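You are here: Home / Blog Housekeeping / My yearly blog checkup

My yearly blog checkup, with all my comments

Last run: 18 Jan 2021

Every winter I go through my blog the way a home inspector goes through a crawl space – slowly and with snacks. Veronika Kiss asked me to post the list with my notes left in, so I did. Steal whatever you like!

Backups
Full backup downloaded to my own computer: OK
Backup opened and tested on a spare site: OK, but it took two tries. I'd forgotten the password to the spare site (of course).
Second copy stored somewhere else: OK

Logins
Old user accounts removed: FIXED. I still had one for a guest writer who did a single post for me years ago.
Two-step login turned on: OK
Admin password changed: OK, and it's a long one this time.

Plugins and theme
Everything updated: OK
Unused plugins deleted: FIXED. I was up to 19 and I'm much happier now. The old pop-up plugin was the worst of the bunch and I don't miss it one bit.
Theme updated: NOT YET. I'm on Alta, and the new version moves the sidebar, so I want a free afternoon for that one. 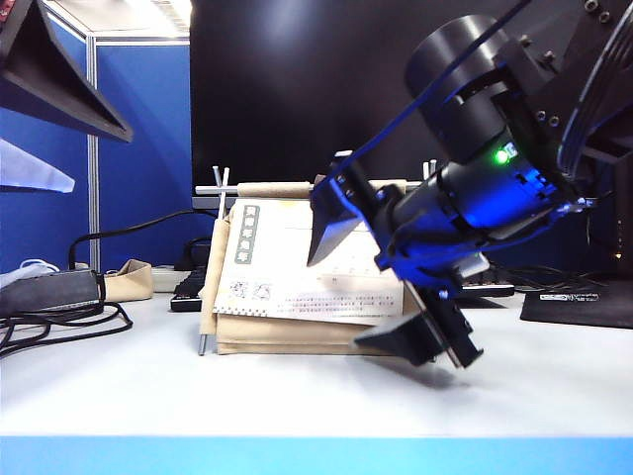 How often should you run a checkup like this?
Once a year is plenty for the full list, and I do backups and updates every week on top of that.

Links and posts
Broken links: 185 found, and I've fixed the ones on my most popular posts. The rest can wait until June. Most of them go to blogs that have closed, which made me a little sad.
Affiliate disclosures on every post that needs one: FIXED on 2 posts
Contact form: OK. I sent myself a very nice message.

Email list
Welcome email arrives: OK
Unsubscribe link works: OK, tested with my spare address
Inactive readers removed: FIXED. I said goodbye to 1,042 addresses – ouch – but my monthly bill went down.

Legal pages
Privacy policy matches the tools I use: NOT YET. It still mentions Vornell, and I've moved my list to Hendo.
Copyright year in the footer: FIXED

Still open: theme, privacy policy, leftover links.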